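**1/** Thread on sorting small household stuff. Bathroom drawer, desk drawer and the box from the last move have merged into one population. Method below, mostly so I can repeat it in February.

**2/** Step one is getting everything onto the floor. A table is too small, and items stack. Stacked items don't get sorted, they get moved.

**3/** The floor in this apartment is light gray with a wavy grain. Pale packets disappear on it. Dark lids don't. Next time I'm putting a plain towel down for anything smaller than a matchbox.

**4/** First pass is by closure type. Screw cap, dropper, tube, can, packet, box. Sorting by purpose comes later, as purpose requires reading labels and reading labels is where the afternoon goes.

**5/** Liquids get checked for leaks before anything else. Stand each one upright on a paper square for ten minutes. A ring on the paper means it goes in the sink tray, whatever the label says.

**6/** Lids without a container wait until the end of the second pass. No match by then, out they go. I kept a jar of orphan lids for years at the Balow Street place. Total matches: zero.

**7/** Boxes: open every one. Retail boxes weigh nearly the same full or empty when the contents are a 15 ml bottle. I have stored empty packaging through two moves this way.

**8/** Storage is three Netico trays, the shallow ones. Interior width is 200 mm, so most tubes fit diagonally and most dropper bottles fit standing. The Dresia inserts are nicer, but the dividers don't lock and drift when the drawer closes.

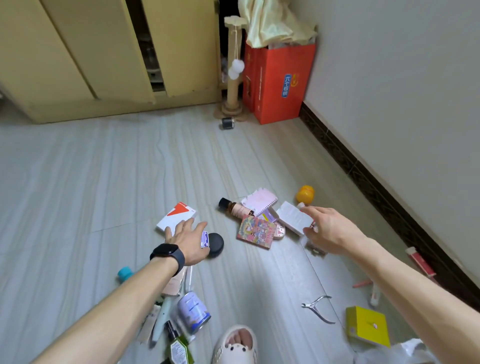
**9/** Second pass is by where the item gets used. Nail tools and skin stuff go to the bathroom. Notepads and booklets go to the desk. Anything toy-shaped goes on the shelf and is exempt from further review.

**10/** Cuticle nippers get their own slot, closed, tips toward the back. Loose in a tray they scratch whatever is next to them. A pen cap over the tips works if the slot is too short.

**11/** Trash bag stays within arm's reach the whole time. If it's across the room, a discard pile forms, and the discard pile gets re-sorted. I have watched myself do it.

**12/** Open question: anyone using the Haque stacking trays in a drawer under 60 mm deep? The listing gives outer height only. I need clearance with the lid on.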